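Building News, Viltstead House

Heating changeover and what to expect through the winter

The new boilers were fired up at the start of last week and both are now running on the normal timetable. Heat comes on at 6:15 in the morning on weekdays and goes off at 7:00 in the evening. On Saturdays it runs from 8:00 to 2:00. There is no heat on Sundays unless a tenant has booked it, and bookings need to reach the front office by noon on Thursday.

A few people on the second floor have asked why their radiators are hot at one end and cool at the other. That is air in the line. The contractor bled the whole east side before handing over, but more air works its way up in the first few weeks after a system is refilled. If yours is doing it, send the room number to the office and it will go on the list for the next visit. Please do not bleed it yourself. The pressure on the new system is higher than on the old one, and we have already had one wet carpet.

The thermostatic valves are numbered 1 to 5. Number 3 is about right for a room with people sitting at desks. Turning the valve to 5 does not warm the room any faster. It only means the radiator keeps going after the room has reached a sensible temperature, and then the windows get opened. Corner rooms on the north side may need 4 in January.

Portable heaters are still not allowed, under the terms of the building insurance. Two were found during the October walk-around and have been returned to their owners to take home.

Costs

The final bill for the boiler job came in $2,621 over the quote. Most of that was the flue, which had to be run up a different wall once the old chase was opened and found to be full of rubble. The overrun comes out of the reserve fund and will not be added to anyone's service charge this year. The full breakdown is available in the office for anyone who wants to read it.

Gas use is being recorded every Monday morning. There are not enough readings yet to say much. The meter showed 1,459 units for the first full week, against 1,018 for the week before it, but the first of those two had four cold nights in it and the boilers were also being tested at odd hours. A proper comparison with last winter will go in the spring issue.

Front door and the side entrance

The front door closer has been adjusted twice and is still slamming. A replacement is on order from Kullberg and should be fitted in the first half of next month. Until then please hand the door closed, especially early in the morning, as the noise carries straight up the stairwell.

The side entrance on the parking lot side is now on the same key fobs as the front. The old brass key no longer works there. If you still have one, drop it in the box at reception and your deposit of $10 will be credited on the next invoice. Fobs stop working at 10:00 at night and start again at 6:00 in the morning. Tenants who need later access can ask for it, and it takes a day or so to set up.

Parking

The bays along the fence will be closed for two days while the lights are changed. The dates depend on the weather and will be posted on the door. There is street parking on Mill Road, free after 4:00, and the lot behind the Zarnden building has agreed to take a few cars if you leave a note on the dashboard with your suite number.

Bicycles should go in the rack and should not be chained to the handrail. The handrail is there for people who need it, and a visitor complained about it in writing.

Kitchens

The dishwasher in the ground floor kitchen has a new pump. It takes tablets only, no liquid. The cycle is an hour and ten minutes, so a load started at 4:00 will be finished before most people leave, and whoever starts it is asked to empty it.

The refrigerators are cleared on the last Friday of each month at 3:00. Anything without a name on it goes, including the container. Things with a name and a date less than a week old are left alone. The freezer drawers are not part of this and will be defrosted over the holiday closing.

The coffee machine on the third floor is leased, and the lease is up in June. The office is looking at whether to renew it or go back to plain filter coffee, which would save about $300 over a year. If you have a view, there is a sheet taped to the cupboard door.

Rooms and desks

Suite 12 is let from the new year to a small translation office, moving here from the Bragança business center across the river. They will be having furniture delivered in the last week of December and will need the freight elevator for most of one morning.

Shared desks can be booked by the half day through the office or on the sheet by the elevator. Mornings fill up first. If you book one and then don't need it, cross your name off so someone else can use it. Desks should be left clear at the end of the day, and chairs pushed in so the cleaners can get the vacuum through.

The cleaning schedule has moved to evenings, starting at 6:30. If you are working late, the cleaners will go around you and come back to your room last. Recycling goes in the blue bins and has to be dry. Cups with liquid left in them have been soaking the paper, and the hauler has started sending those bags back as general waste, for which there is a charge.

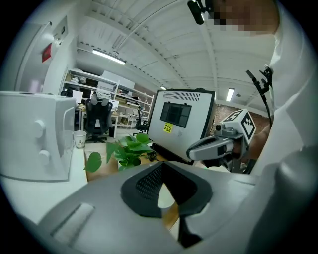 Holiday closing

The building closes at 2:00 on December 24 and opens again at the usual time on January 2. The heating will be set low to protect the pipes, so expect the rooms to be cool on the first morning back. Fobs will work during the closing for anyone who has asked in advance. There will be no mail delivery to suites in that time, and parcels will be held at the depot.

Before you leave, close the windows, set your radiator valve to the snowflake mark and take home any food and plants.

Contacts

Everyday requests go to the front office, 8:30 to 4:30. For leaks, loss of power or anything to do with the elevators outside those hours, call the number on the card by the main door. Questions about invoices or the service charge should be sent to Jirayu Kaewsai, in writing if possible, with the suite number in the subject line.

Items for the next issue are due by January 9.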